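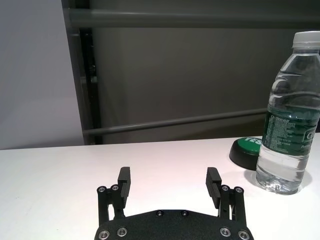
Figure 2. White tabletop with an upright clear plastic water bottle on the right side. The ridged rings are in the upper section of the bottle.

Share 2 Comments 0

3.2 Tables and bottles

The second part of the study deals with where people put a water bottle on a shared table, and how long it stays in the place where it was first set down. Earlier work at the Plerkent reading rooms (Horobets and Rusu) treated the bottle as one more item among books, bags and paper. We look at it on its own. A bottle is tall, easy to knock over, and used again and again during a sitting, so its place on the table tells us something about how a person divides up the space in front of them.

All sittings took place at white tables with a smooth, plain top. We chose white because glasses, spills and crumbs are easy to spot when the tables are wiped down between sittings, and because the rooms at Plerkent already had enough of them. The tables carried no printed lines, mats or place markers. People could sit on either long side and could move their chairs as they liked. A sitting lasted 90 minutes. Anyone who left early was kept in the count of people but left out of the timing results.

Clear plastic bottles of the kind in Figure 2 were handed out at the door. The water level shows through the side, which made it possible to note at each check whether the bottle was nearly full, partly full or nearly empty. We did not try to measure the amount of water more closely than that. People who had brought their own bottle were allowed to use it, and these cases are listed apart in Table 4. Cans, cups and flasks were not allowed on the tables.

For each check, the observer wrote down three things: which third of the table the bottle stood in as seen from the seat (left, middle or right), whether it was nearer to the person or nearer to the far edge, and whether it was upright. The level was added as a fourth entry from the second week on. A bottle placed on the floor or in a bag was marked "off table" and got no position. In all, 258 people took part and 1304 position checks were kept. Checks were dropped when two bottles stood so close together that the observer could not tell them apart — this happened mostly at the tables by the door, where people sat in pairs.

3.2.1 First placement

Most people set the bottle down to one side before they did anything else. The right third was the most common choice, and this held for the long tables as well as the short ones. Few people put the bottle in the middle third, and those who did had usually not yet unpacked. Once a notebook or laptop came out, the bottle moved to the side.

We had expected the far edge to be popular, as it keeps water away from paper. It was used less than we thought. Reaching over an open book to get a drink seems to be more of a bother than the risk of a spill, and several people said as much when asked afterward.

3.2.2 Later moves

After the first placement, bottles tended to stay on the same side. A change from right to left was rare and mostly followed a change in seating, such as a second person taking the next chair. Small moves within the same third were common but fall below what our three-way split can record. A finer grid was tried at the Trenduren site in April and given up, as the observers could not agree on the readings from where they sat.

The level of the water had less effect than the type of work. People who wrote by hand kept the bottle farther from the body than people who typed. People who only read showed no clear pattern.

3.2.3 Limits

The observers did not record which hand a person used to drink, and we regret this. Handedness was asked for on the entry form, but many left the line blank. The lean to the right may simply follow the share of right-handed people in the group, and the present data cannot settle it. The rooms also differed in where the windows and doors were. Seating plans for each room are given in Appendix B, along with the Flidumik coding sheet used for the checks.

Questions about this section: Radymyr Horobets, Plerkent
© 2022 the authors | Contact | Back to top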